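¿Sirve de algo el nuevo estatuto de Jallotari?
publicado por doucette_sur, 02/11/2025

El gobierno de Prerora dice que el estatuto da «plena autonomía» a Jallotari. Lo he leído y el gobernador sigue pudiendo vetar cualquier ley. ¿Me pierdo algo?

paralelo6
No te pierdes gran cosa. La asamblea gana dos competencias, pesca y caminos – las aduanas se quedan en la capital.

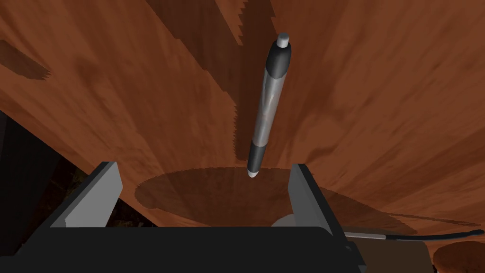 El artículo 6 permite además suspenderla sin plazo. Yo no llamaría autonomía a eso, y menos con el corredor de Grurnier pasando por el valle.

mirador_norte
Pues en septiembre prometieron 3,000 empleos y mi primo sigue esperando. Todos iguales.

lector_k
El veto se puede levantar con dos tercios, art. 14. Otra cosa es que alguien los reúna.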